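Eichhorn side table from Clolbridge – seven months in

Posted 2023-02-17

Bought this in July when the old desk finally gave up. Paid 300 at Clolbridge, delivery on top, which stung a bit. Wanted something plain, light, no gloss. Meant to write this up at Christmas and didnt, so quick notes now while the coffee's still warm.

Assembly was fine. Legs bolt on, four corners, one hex key in the bag. The key is junk, soft metal, rounded itself off on the third leg. Use your own. Instructions are one sheet with drawings only and the second drawing is upside down compared to the first. Took me an evening with a break for dinner.

The top is why you buy it. Pale, matte, long wavy grain running across. Mine has a lot of movement in it, the one in the showroom was much straighter, so if you're picky go and ask to see the actual piece. I like mine better. 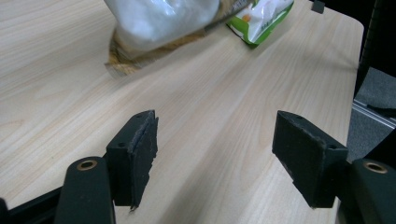
2 min read

Rounded edge is good. I lean on the thing all day and my last desk had a square edge that left a line in my forearms. No line now. Sleeves don't catch either.

Finish – mixed. Feels nice, no glare from the window, pencil wipes off with a damp cloth. Coffee rings come up if you get to them the same day. Left one overnight in the fall and had to work at it with Broltix wood soap, two goes, and I can still find the spot if I know where to look. Wouldn't put a hot pan anywhere near it. Tape is fine, didn't pull anything up.

Sturdy enough. Slight wobble the first month, then I retightened everything and it stopped. Store guy said it's good for 300 pounds spread out, haven't tested and not going to. A bench vise clamped to one end was OK for light work but I put cardboard under the jaw. Do that.

Compared to the Sesus one everybody recommends: that's 100 cheaper and the drawer is better, Eichhorn has no drawer at all. But the Sesus top felt like plastic to me and the edge is sharp. If you need storage get that one. If you mostly work on top of the thing, this.

Gripes: no drawer, no cable hole, bad hex key, felt feet fell off inside a week (glued them back, fine since). Also the box was damaged on one corner and Clolbridge took 2 weeks to anser my email about it. Table itself was OK so I let it go.

Would buy again, probaly in the longer size.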